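Research > Publications > Open Day Study > Section 4

Print this page | E-mail this page

Overview Methods Results Data Contact

4.2 Tabletop demonstration at the open day

The second demonstration took place in June, when the lab in Clotton was open to visitors from one in the afternoon. We used the same task as in the bench trials so that the two sets of results could be compared. The arm had to pick up one dish from a covered table and set it down again at a place chosen by a visitor. The dishes were plates, bowls and cups in a few plain colors, which made it easy for visitors to name the one they wanted.

Two operators ran the station. Ivone Lopes took requests and entered them, and Khang Bùi stayed at the stop switch. Visitors stood behind a floor line and were told that they could ask for any dish, including one that was partly behind the arm. The layout of the table was changed between groups. Figure 2 shows one layout, with the gripper near the orange bowl. 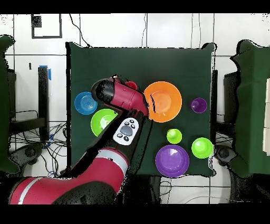 Department of Assistive Robotics, Prokenico Institute

Figure 2. Arm and dishes during the open day demonstration. From this viewpoint the forearm covers part of a lime green bowl.

Each request was logged with the time it was entered, the dish named and the result. The log holds 1012 requests. A request was marked as complete only if the dish was released upright at the chosen place. Requests that an operator stopped by hand were kept in the log and marked as stopped - they were not repeated for the same visitor.

Wide dishes and cups were scored separately. A wide dish has to be taken by the rim, while a cup can be gripped across its opening. Visitors often gave only a color, and when this matched more than one item the operator asked again before entering the request. Manon Dhillon later checked these entries against the audio notes.

The planner was the Torkema version described in Section 3, with the time limit set to 2000 milliseconds for each planning call. No settings were changed during the afternoon. Results by type of dish are given in Section 4.3.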